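Home | Forums | New Posts | Members | Search

We use cookies to keep you logged in. Accept / Manage

Home & Storage > Kids Stuff > Stuffed animal storage that isn't a net

Reading time: 6 min

**plutell_mom**
ok need help, hurried post bc nap is ending. My two have way too many stuffed animals. Currently in a hammock net in the corner of the bedroom and I hate it. Everything at the top falls out, everything at the bottom is gone forever, and the hook came out of the drywall in September and took a chunk of paint with it. What are people using?? Budget is $50 for everything. Room is small. No bean bag covers please, tried it, the zipper lasted a week.

**gridleyb**
Plastic bins with lids. Clear ones. Done. You can stack them and you can see what's in there.

**Fustach**
Disagree on lids. Mine will take things out of a lidded bin but will never, ever put them back in one. Lid goes under the bed, bin becomes a boat. Open basket all the way.

**gridleyb**
open basket = dust. my son has allergies so no thanks

**Fustach**
so wash them? pillowcase, cold, low dry. they need it anyway

**plutell_mom**
no allergies here thank god. What size basket though? I looked at the big round rope ones and they're like a laundry hamper, seems like the net problem again but on the floor

**kornel_s**
Don't get the big round one. We had it. Deep baskets are where toys go to die -- kid wants the one on the bottom so the whole thing gets dumped. Every time. Go shallow and rectangular, more than one of them. Kid can see everything from the top and nothing gets dumped.
-- Kornél Somogyi

**teawithjam**
+1 shallow. also handles. ours have the cut out slots in the ends and my 3 yr old drags hers to the living room by herself

**old_sekent**
I'll be the grump. How many animals are we talking about. Because storage isn't your problem if it's a hundred of them. Cull first, buy baskets second.

**plutell_mom**
counted last night after they were asleep, since you asked. 117. please no comments

**old_sekent**
Well I'm going to comment. 117 is a store.

**teawithjam**
lol leave her alone, grandparents exist

**gridleyb**
117 is four big bins. or 15 little baskets and then your floor is baskets. this is my whole point

**kornel_s**
No because you rotate. One basket out per kid, rest go in the closet, swap when they get bored. They play with the ones that are out way more. When ours had all of them out they played with none of them, just walked on them.

**Fustach**
rotation is the answer. we swap every few weeks, its like a birthday when the old ones come back

**mmagyar**
Rotation sounds nice until the one they need at bedtime is in the closet. Ask me how I know. 9:40 pm, digging thru three bags in the hall closet w/ a flashlight for a particular rabbit.

**kornel_s**
Máté you exempt the bedtime ones!! Those never go in the rotation. They live on the bed.

**mmagyar**
the bedtime one CHANGES. that's the problem. it was a rabbit for 2 years and then it was a crab for one night

**teawithjam**
a crab 😂

**plutell_mom**
ok I like the rotation idea. How many per basket do you do? And are we talking wicker or fabric cube or what. Thinking wicker bc it'd look ok in the living room but does it snag?

**Fustach**
wicker can snag, esp. the loopy curly plush. run an old pair of tights over the inside and wherever it catches, trim or sand that bit. took me ten min per basket. Been fine since

**gridleyb**
or buy a plastic bin, zero minutes

**old_sekent**
Fabric cubes collapse. The cheap ones anyway, the sides fold in as soon as you take a few things out. I'll give the wicker people that one.

**teawithjam**
check thrift stores for wicker!! seriously, they always have a wall of them, couple bucks each. scrub with dish soap and dry them in the sun, the woven bottom hangs on to crumbs and sand

**kornel_s**
For how many, I'd say stop before it looks full. Small plush, one layer, maybe a bit of overlap. If you have to press them down it's too many. You want some bare bottom showing so there's room for the ones that come home from wherever. Here's about what I'd go for: 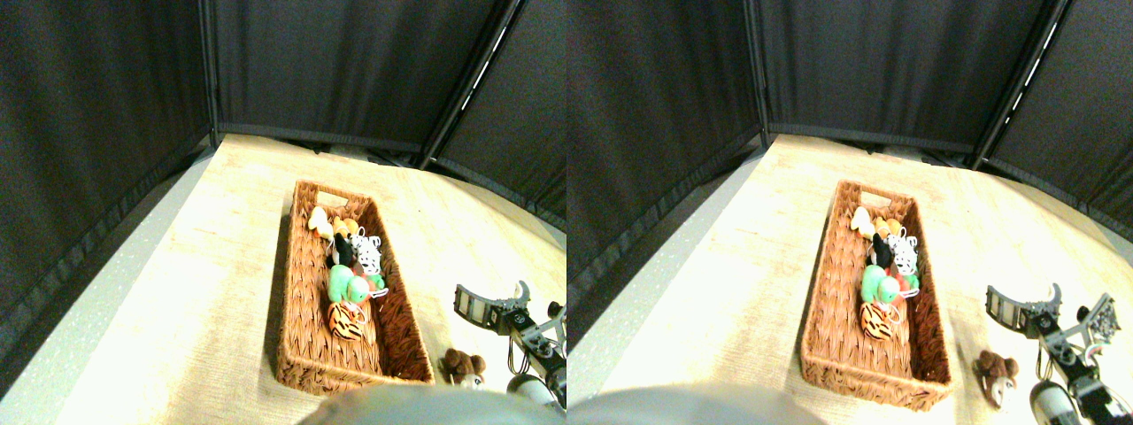

Seven in the basket, monkey still out. Half the basket still free.

**plutell_mom**
oh that's way less than I was picturing. And the zebra is so cute. Is that a ball at the front, the tiger stripe one??

**kornel_s**
yep, plush ball, orange w/ black stripes. Round stuff is good in a basket, terrible on a shelf.

**gridleyb**
so seven toys in a basket that could hold double. with 117 toys. do the math again please

**kornel_s**
the math is the closet!! closet can be your plastic bins, I don't care what's in the closet. The basket is only what's OUT.

**gridleyb**
...ok fine. bins in closet, basket in room. I can live with that

**old_sekent**
I'd still put that monkey in the donate bag.

**teawithjam**
SIR

**Fustach**
I do like the empty half. with ours everything gets shoved to one end too and then the kid "parks" a book in the other end. works

**mmagyar**
Question re size, does everybody go small plush only for the baskets? we've got a bear that's bigger than my daughter. Nothing fits him.

**teawithjam**
big ones are furniture. he gets a corner. ours sits in the reading chair and nobody else can sit there now

**Illés**
Coming in from the other thread. We sort by color instead of letting them mix, one basket warm colors one basket cool, kids actually like the putting away part bc its a game. Black and white ones go wherever and cause arguments.

**old_sekent**
Sorting by color. For a toddler. Good luck.

**Illés**
mine's 5, it works fine, don't knock it

**Fustach**
we tried by animal. farm / jungle / ocean. fell apart bc we own a dragon and also a plush taco

**plutell_mom**
UPDATE real quick. Thrift store had wicker, got 3 rectangular ones for $14 total, one has a chewed up corner but whatever. Tights trick is great, found two bad spots. Net is DOWN. Each kid picked what goes in theirs, there was crying over a penguin, we now have a penguin schedule. Rest is in bins in the closet (you're welcome gridley). Donate bag has 22 in it and nobody has noticed yet.

**gridleyb**
👍 label the bins

**old_sekent**
22 is a start.

**kornel_s**
Nice!! Leave the donate bag in the trunk a couple weeks before you drop it off. We had to go back for one once and it was already gone from the floor, I still hear about it

**mmagyar**
update from me too, the crab is back. going to need somewhere to put a crab

**plutell_mom**
how do you patch drywall where the hook was btw? hole is like a quarter. or should I make a new thread

**Fustach**
new thread, but mesh patch + spackle, two thin coats, sand in between

Get the weekly digest in your inbox. Subscribe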